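Novelty tablecloth

A novelty tablecloth is a table covering printed with cartoon characters, animals, food or similar motifs, sold mainly for children's rooms, dormitories and small apartments. The term is loose. Retailers apply it to almost anything that is neither plain, striped, checked nor floral, and no agreed definition exists in the textile trade.

Origins

Popular accounts trace the printed cartoon cloth to a single workshop in Lekenitz, which is said to have sold 1220 of them in one June. The claim rests on a sales leaflet whose author and date are unknown, and later writers have mostly copied one another. Ebuka Eze, who went through the surviving order books, found entries for printed cloth but none that mentioned animals or cartoons. It is more likely that several makers arrived at the idea separately, once printing small runs became cheap.

Design

Most designs use a repeat, in which one small group of figures is printed again and again across the cloth. Pale grounds such as yellow, cream and light blue are common. Sellers often say that a pale ground makes a room look larger, though the evidence offered is usually a photograph in the seller's own catalog. Small filler marks between the figures are also common. They are sometimes described as hiding stains, a claim that depends a good deal on the stain.

Use

Despite the name, many of these cloths are never used for meals. They cover desks, dressers and side tables, where they share space with fans, plush toys, jars and toiletries.

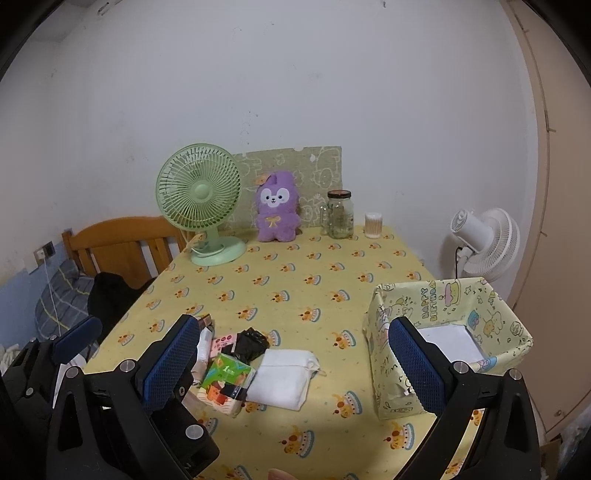
A pale yellow cloth with orange cartoon animals, under a mint-green desk fan and a purple plush toy.

Matching the cloth to other cartoon goods is widely recommended in decorating guides. Kelechi Afolabi has argued that the advice serves shops more than households, and that most rooms of this kind are put together piece by piece - a toy here, a wall sheet there - with no plan behind them.

Care and durability

Care depends on the material. Cotton cloths can usually be machine washed, while coated ones are wiped down. Estis and Tonero both label their cloths "fade resistant," but neither label says how this was tested. In a home trial by Shehu, a household newsletter, 4 of 7 cloths had lost visible color by the end. The trial had no controls, and its results should be read with caution.

See also

Oilcloth
Place mat
Table runner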